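Recording Long Stories at Home: Tips for the Room, the Desk and the Files

Updated 29 Jan 2021

These notes apply to one person reading or retelling long material, such as myths, sagas and folk tale cycles, in an ordinary house. They come from work on the Irkis story podcast, which has been recorded in two different spare rooms. Interview shows and music need other advice.

Choosing the room

Pick the room with the most soft material in it. A bedroom with a bed, curtains and a full closet is usually better than an office. Clap once at the reading position and listen for a metallic tail. If there is one, move toward the soft side of the room and clap again. Corners should be avoided, as low frequencies build up there and make a voice sound thick.

Hang a heavy quilt behind the reader first. The microphone points at the reader, so it also points at whatever is behind the reader. A second quilt goes to the side, over the nearest bare wall. Thin foam tiles take off some of the flutter but do very little for low frequencies.

Switch off the refrigerator if it shares a wall with the room. Put the car keys inside the refrigerator before recording, so that it gets switched on again.

Shelves and cabinets

Furniture with doors can be used to break up reflections. Open doors set at different angles scatter sound better than a flat closed front. Fill the shelves with towels, blankets or unsorted books. Glassware and loose pan lids will ring on certain vowels and should be moved out for the session. Check hinges and magnetic catches too. A loose hinge can buzz on a low voice, and the buzz is hard to find later on headphones.
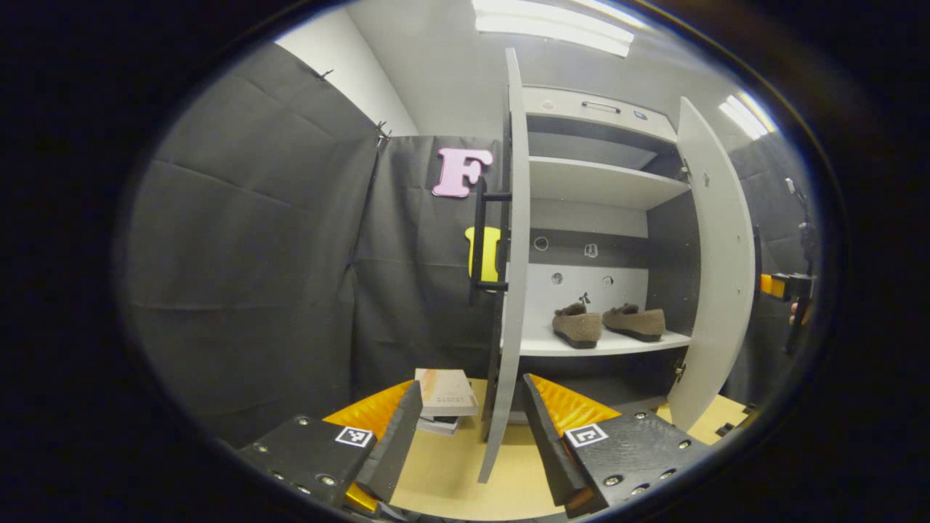
To find a rattle, play a slow tone sweep from 100 to 300 Hz through a small speaker placed at the reading position. Walk along the furniture with one hand flat on each panel. When the rattle stops under the hand, mark the spot with painter's tape. Felt dots fix most door rattles. A folded strip of paper under the hinge plate fixes most of the rest.

The desk

A hollow desk works like a drum. Lay a folded wool blanket on it, then the script, then nothing else. The microphone stand goes on the floor. If a desk stand is the only option, place it on a mouse pad on top of the blanket.

Set the microphone one hand span from the mouth and slightly off to the side. Story reading has more shouted dialogue than other kinds of speech — kings, demons, battlefield speeches — and the peaks are high. Set the gain on the loudest line in the script and leave it there. Voices for different characters should be made with the mouth and not by leaning in and out.

Paper scripts

Print on one side only. Leave pages unstapled and slide each finished page to the left without lifting it. Heavier paper is quieter than light paper. The Nasitz cotton stock used here makes almost no noise, but it curls in damp weather and has to be stored flat under a board.

Write difficult names phonetically in the margin every time they appear, including the tenth time. Long epics reuse similar names across generations, and a slip in one chapter means matching the sound of the room again weeks later. Keep a single pronunciation sheet for the whole series and tape it at eye level.

Retakes

Record 20 seconds of silence at the start of every session. This is the room tone used to patch edits. Heating and outdoor noise change with the season, so tone from October will not match a chapter read in spring.

After a mistake, wait three seconds, go back to the start of the sentence and read on. The gap shows up clearly in the waveform. A pencil tick in the script at the same place saves more time.

Files and drives

Name files by series, chapter and take, in that order, with leading zeros. The Irkis folder holds over 300 takes and sorts correctly only because of the zeros. Record in WAV and export to a compressed format once, at the end.

Keep one copy on the working machine and one on a drive stored in another room. A Costix drive dock has been used here for the second copy. The fan in it is audible, so it stays unplugged during recording.

Cleaning the gear

Wash foam windscreens in lukewarm water with a drop of dish soap, press them in a towel and let them dry for a full day. Do not wring them. Metal grilles unscrew on most models and can be cleaned the same way, away from the capsule. For headphone pads, use a barely damp cloth. The vinyl on the Shao pads cracked after repeated use of alcohol wipes.

Coil cables in loops the width of a dinner plate and close them with a fabric tie. Label both ends.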